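Hendport voters will choose a new mayor earlier than planned, after the town council accepted the resignation of Howard Fothergill on December 27, 2022.

Fothergill, who was in his second term, told the council in a short letter that he is leaving to take care of his family. He was first elected with a lead of 242 votes over Dawber, who is now expected to run again.

By the town rules, a special election must be held within 60 days after the seat becomes empty. Until then, deputy mayor Kema will sign the documents and lead the meetings. She said she will not be a candidate.

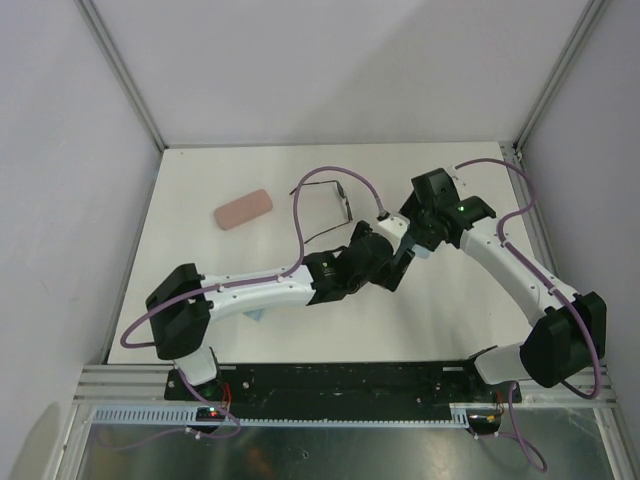 Pimunov asked the council to hold the vote on the same day as the school board election, and said that two elections in one winter would be too expensive for a small town. The town clerk answered that the school board date is outside the legal limit, so it is not possible to join them.

Candidates have 18 days to bring their papers to the clerk's office. Each of them needs 20 signatures from registered voters who live inside the town border – signatures from the lake district do not count, even if the person pays tax in Hendport.

The budget for next year was already approved in October and will stay as it is. The decision about the bridge repair on the north road is moved to the first meeting with the new mayor.

The clerk's office is open in the mornings for questions about registration.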